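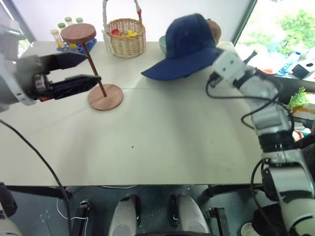
A cap stored flat on a table loses its shape from the brim upwards. The crown settles, the front panel takes a crease, and the brim sets at whatever angle it was left. I have long argued that caps belong on stands, and that most stands sold for the purpose are badly proportioned.

The usual fault is the base. A cap is light, but its weight sits forward of the pole, and a leaning pole moves the load further out. On a slanted stand the base disc should be wider than the top disc, and the top should not project past the rim of the base. Retailers prefer the reverse because it looks elegant on a shelf. I measured 26 stands in February, among them the Lurna and two versions of the Quispe. Nearly 24 of them would tip if the cap was lifted by the brim, the way most people lift one.

Top discs are a smaller complaint. A flat disc supports the crown only at its edge, and a thin edge leaves a ring in soft cotton. A diameter of 166 mm with a rounded edge is adequate for an adult cap. Gladys Lozano, who repairs hats, would go smaller and pad it with felt. I think the felt collects dust and should be left off.

The other objection is space. A stand takes up more of a table than a hook takes up of a wall, and on a shared surface it competes with bowls, baskets and whatever else has been put down that day. I accept this. The remedy is to clear the table, or to own fewer caps. Two stands are enough for a household, and the rest can go in a drawer with tissue in the crown.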